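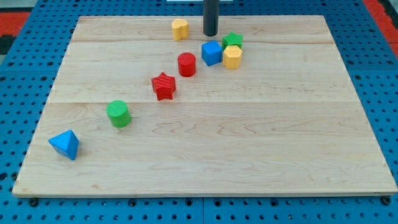
About > Who we are

We don't much like About pages. Most of the ones in our trade say the company was founded on a passion, and then there is a paragraph on values, and by the end you still can't tell what they sell or who picks up the phone. So we'll try to stick to what we do, what we charge, and where we think you should keep your wallet closed, including with us.

Zultarell is a furniture repair and refinishing shop in Utport. We fix tables, chairs, dressers, cutting boards, church pews, the odd staircase part and anything else made mostly of solid wood. We also run evening classes for people who would like to do it themselves. The shop was started by Abena Asamoah, who had spent 16 years doing warranty repairs for furniture stores and had come to doubt nearly everything she was asked to tell customers.

What she was asked to tell them, mainly, was that the table was fine. A top had split along a glue line because it had been screwed down tight to the apron with no room to move, and the customer would be told that their house was too dry. Maybe it was. Every house in Utport is dry in winter. A table that can't get through a winter in the town where it was sold has a problem that a humidifier won't cure.

She opened in a rented bay behind the old feed store on Wolde Street. We are still on Wolde Street, two doors down, with better heat.

What we do

Structural repair is most of it. Loose chairs, split tops, broken legs, drawers that have worn through their runners. We take joints apart, clean off the old glue and put them back together. If someone has already been at the chair with construction adhesive or a metal bracket, we can usually still help, but it takes longer and we charge for the longer.

Refinishing is the rest. We use oil, shellac, and a water-based varnish for kitchen tables that get hard use. People ask for "food safe" finishes a lot. As far as we can tell the phrase sells a lot of small, expensive bottles. Plain mineral oil from the drugstore does a decent job on a cutting board and costs next to nothing. You will need to put it on again in a few weeks, and you'd need to with the expensive bottle too.

We do not strip and refinish veneer that is already thin. We have been talked into it before and we regret it.

What we don't believe

Since customers ask, and since we'd otherwise have the same talk at the counter every day:

We don't believe furniture polish feeds wood. Wood is dead and is not hungry. Polish makes a finish shiny for a while and some of it leaves a film that makes our job harder later.

We don't believe old means good. There was a great deal of bad furniture made a century ago, and most of it has gone to the dump, which makes the remainder look clever. We have had pieces in here with a family story attached going back to a ship, and a staple in the bottom of the drawer. We say so as gently as we can.

We're doubtful about "hardwood" as a selling word. It tells you what kind of tree it came from. It doesn't tell you how it was dried, how it was joined, or whether the person doing it was in a hurry. Balsa is a hardwood. Ask the store what species it is and how the top is attached to the base, and see what happens to the salesperson's face.

We're doubtful about lifetime guarantees, and we don't give one. We guarantee our glue joints for five years. If one fails in that time, bring it back and we'll redo it at no charge, unless it has been in a flood or under a teenager leaning back on two legs. We can tell.

What it costs

An estimate is free if you bring the piece to us. If we have to come to you it's $45 inside Utport and $100 out as far as Murnport, and that comes off the bill if you go ahead. Regluing a single dining chair starts at $45 as well. A full set is usually cheaper per chair, though not by the amount people hope.

Sometimes the repair costs more than the thing is worth. We'll tell you when we think so. Plenty of people go ahead anyway because it was their aunt's, and that's a perfectly good reason, but we'd like you to hear the number first. We don't do appraisals for insurance or for sale. We fix furniture, and a shop that both prices your dresser and offers to buy it from you deserves a hard look.

We are often asked how long it will take. Four to six weeks is the usual answer. Right before Thanksgiving it is longer, and anyone who promises you a dining table in ten days in November is either very quiet or very optimistic.

Classes

The classes started in September of our second year, mostly because people kept standing in the doorway watching. We weren't sure about it. There are a lot of weekend workshops around where you pay a good deal, sand something somebody else made, and go home with it and a tote bag. We didn't want to run one of those.

So ours are slow, and a fair share of the first night is spent sharpening. You bring a chair that wobbles. Over six evenings you take it apart, work out why it failed, and put it together again. Some people drop out after the second evening when they see how much of the work is scraping off old glue. We refund the remaining evenings, less materials.

We've had 233 people finish the chair class so far. We don't hand out a certificate, and we'd be wary of hiring anyone on the strength of one. A smaller group goes on to the tabletop class, which covers edge joints, flattening, and how to let a wide top swell and shrink without tearing itself apart. You need to have done the chair class or show us something you've made. A photo on your phone is not enough, as photos hide gaps.

Teenagers are welcome with an adult. Beginners are welcome. People who have watched a lot of videos are also welcome, but will be asked to sharpen the same way as everyone else for the first night.

Wood, and where it comes from

We buy from two small yards inland from Murnport and we re-use what we can from pieces that are past saving. We used to have a sentence here calling this "sustainable." We took it out. We know the yards, we've walked around both of them, and we think they're run decently, but we haven't followed a log from stump to shop and neither have most of the businesses with a green leaf on their sign. If it matters to you, and it should, ask us which yard a board came from and we'll give you their number.

Getting hold of us

The phone is better than email. Abena answers it when the machines are off, which is mornings before nine and most of the lunch hour. Leave a message with what the piece is, what's wrong with it, and whether it fits through an ordinary door. Please measure the door.

Parking is on the Wolde Street side. The loading bay belongs to the tile place and they do tow.

Page last changed 8 July 2019. Prices were right on that day.

14 shares | 3 comments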